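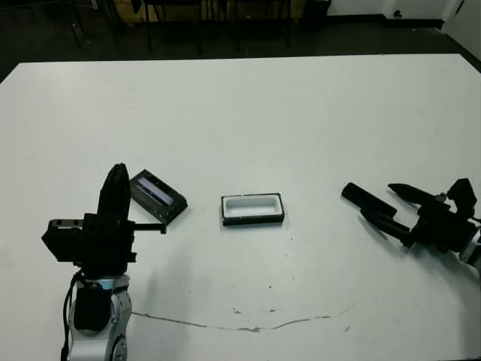 Robôs e máquinas

Como se ensina um robô?

Um robô não nasce sabendo pegar as coisas. Alguém precisa mostrar. Nesta mesa há dois braços e duas bandejas, e uma delas está vazia.

Leif Rønning move os braços por controle remoto. Enquanto isso, o computador guarda cada movimento – para a frente, para o lado, abrir, fechar. Uma tarefa pode ser repetida 1000 vezes, sempre um pouco diferente.

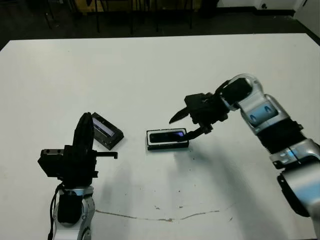 E com a mão?

Também dá. A pessoa segura o braço do robô e o leva devagar até o lugar certo.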